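Corduroy, start to finish: washing, drying and folding without the shiny knees

I get more mail about corduroy than about anything else on this page, which delights me, as I own far more of it than I should. Pants, two overshirts, a skirt from Skilberg that has been taken in and let out again, a cushion cover I made from a pair of my father's old trousers. So I've pulled everything together in one place and added the folding part, which readers have been asking for since May.

Before it goes in the wash

Empty the pockets and turn them out. Lint lives in the bottom seam of a corduroy pocket and it will spread itself over the whole load if you let it. I use an old dry toothbrush along the seam, over the trash can.

Close the zipper, do up the button, then turn the whole thing inside out. If you do only one thing from this page, please make it that one! The ribs (the proper word is wales) are little standing tufts of pile, and it's rubbing against the drum and against everything else in there that wears them flat. With the inside facing out, the plain woven back takes the rubbing.

Turning legs inside out is easy if you reach in through the hem, grab the waistband and pull it back toward you. Reaching down from the waist works too, but you end up with your arm in there to the shoulder.

Wash with soft things. T-shirts, pajamas, other corduroy. Keep it away from towels, which shed, and anything fleecy, which sheds worse. I once washed brown cords with a new cream bath mat and picked at them for a week.

Cool water, gentle cycle, and less detergent than you think. Leftover detergent dries stiff between the ribs and leaves pale streaks, especially on olive, brown and navy. If you already have the streaks, run the pants through again with no detergent at all. No fabric softener either. It coats the pile and makes it clump.

How often? My everyday pairs get washed after five or six wears. In between I hang them by the hems overnight with the window open and brush them in the morning.

Spots

Blot, don't scrub. Press a damp white cloth on the spot, lift, move to a clean bit of cloth, press again. For grease, cover it with cornstarch, leave it an hour, then brush it out along the ribs. Mud should be left completely alone until it dries, when most of it will come off with a brush and the rest in the wash.

Candle wax: put an ice cube in a plastic bag, hold it on the wax until it's brittle, and crack off what you can from the back of the cloth. Go slowly here. Pulling from the front can take the pile with it.

Drying

Take it out of the machine right away. Corduroy that sits wet in a heap dries into creases that will argue with you for months.

Hold the pants by the waistband and give them three or four hard shakes. Really snap them. Then turn them right side out while they're still damp, smooth the legs with your hands in the direction of the ribs, and tug gently on the side seams, which tend to pucker.

I tumble mine on low for ten minutes and then hang them to finish. Sólveig Hviid wrote in to say she skips the dryer entirely and hangs hers upside down by the hems with the heavy waistband at the bottom, so the weight pulls the legs straight. I tried it on a narrow-ribbed pair and it worked beautifully - hardly a wrinkle below the knee. It's slower (a day and a half in my damp back hall) but I've switched over for my good ones.

Keep dark colors out of direct sun. If the only drying spot you have is a sunny one, leave them inside out.

Brushing

A soft clothes brush is worth having. Mine is a Plarham, a secondhand find with a cracked handle, and any soft brush will do the same job. Brush up the leg first to raise the pile, then down to settle it. Do the seat and the knees twice.

Run your palm along the leg and you'll feel that one way is smooth and the other way drags a bit. That's the nap. Finish by brushing in the smooth direction and both legs will look the same color, which they sometimes don't if one has been pushed the wrong way.

Steam, and ironing if you must

Steam is corduroy's best friend. Hang the pants in the bathroom while you shower, then brush. For flattened knees, hold a steamer a couple of inches away, let the steam sink in, and brush upward while the cloth is warm. I have brought back knees I had given up on this way!

If you need an iron, turn the pants inside out and lay them on a thick towel, or on another piece of corduroy with the ribs facing up so the two piles sit into each other. Steam setting, light pressure, and lift the iron up and down instead of sliding it. An iron sliding on the right side is where those shiny patches come from, and shine is close to permanent.

Folding on the bed

I fold on the bed. The ironing board is too narrow and my table always has something on it. Push the blankets to the far side and use the flat part of the sheet. A smooth sheet is better than a fuzzy throw, for lint reasons.

1. Lay the pants out and find the side seams. Corduroy grips itself, so the legs will probably be twisted. Pinch a fold of cloth near the twist, lift it clear of the bed and let it drop. Two or three lifts will usually free a leg, and it's far kinder to the pile than dragging the cloth across itself.

2. Reach into each leg opening and run your hand around the hem. Hems like to roll under when they dry, and a rolled hem folded away stays rolled.

3. Smooth both legs from the waist down, always with the nap.

4. Fold one leg over the other, side seam to side seam. The seat will stick out in a point. Fold that point in so you have a straight edge from waist to hem.

5. Bring the hems up to just short of the waistband. Stop there if you have deep shelves.

6. For drawers, fold in thirds instead of in half. Thirds give you a softer bend at the knee and the bundle will stand on its end, so you can see what you have without digging.

Wide-ribbed corduroy is bulky, and I'd rather roll it. Start from the hems and roll loosely up to the waist. A tight roll leaves crosswise bands that need steam to shift.

Hanging

If you have the closet space, hang your heavier pairs from clip hangers at the hem. Put a scrap of felt or a folded bit of cotton under each clip or you'll get two little dents. Draped over a bar, corduroy will pick up a line across the thigh, though a fat padded bar helps. Mine are Hivon hangers with the foam tube, and when the foam wore out I replaced it with pipe insulation from the hardware store, cut to length. Cheap and better than the original!

Storing for the summer

Wash first, always. Moths prefer wool, but they'll investigate anything with food or sweat on it. Make sure every seam is bone dry, the waistband above all. Put the heaviest pairs at the bottom of the box and don't press the lid down on them. Vacuum bags flatten the pile terribly, so save those for comforters.

Letters

Theophilus Dankwa asks whether he can dye a faded pair. Yes, if they're all cotton. Check the label, since stretch corduroy takes the color unevenly, and the stitching is often polyester and will stay as it was. Use a big enough pot that the cloth can move freely, and keep stirring. Go one shade darker than the original and don't try for a match.

From a reader who signs off only as Hjaltadóttir: can a worn patch of ribs be fixed? Once the tufts are gone, they're gone, I'm afraid. I'd put a patch on the inside to hold the cloth together and stitch it down along the valleys between the ribs, where the thread disappears. On knees I've used a contrasting patch on the outside and liked the pants better afterward.

Several of you asked about corduroy that squeaks or whistles when you walk. Wider ribs are the noisy ones. Washing softens them, and a pair that's a bit looser in the thigh will be quieter from the start.

Another question was about shrinking. Expect a little in the length on the first couple of washes if they're all cotton. If you're hemming a new pair, wash and dry them twice before you cut anything. I learned that on the Skilberg skirt, whose hem is now mostly bias tape.

Next up is velvet, which behaves like corduroy's fussier cousin. Send me your velvet disasters, I want all of them.

Page updated 11 March 2021

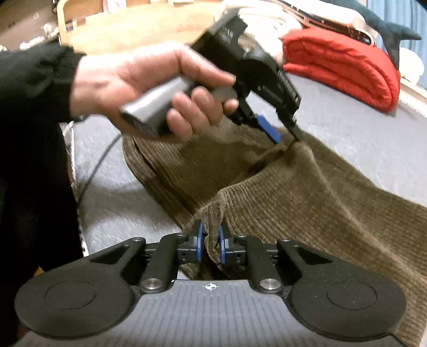

Freeing up brown corduroy before folding: pinch a bit of the cloth and lift.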